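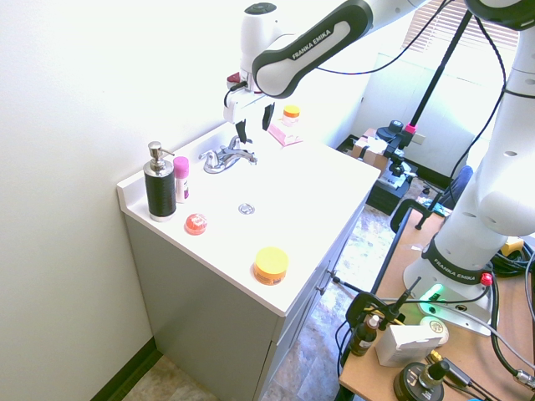
One operator at Plaltness asked whether the gripper check could be skipped when the Franka arm has only been idle overnight. It may not. Complete these steps before each run at the vanity cell.

1. Keep hands clear of the arm and confirm that the red button is within reach.
2. Inspect the wrist camera cable for slack.
3. Open and close both fingers above the counter, clear of the faucet.
4. Record the check in the cell log. Service is due every 300 runs.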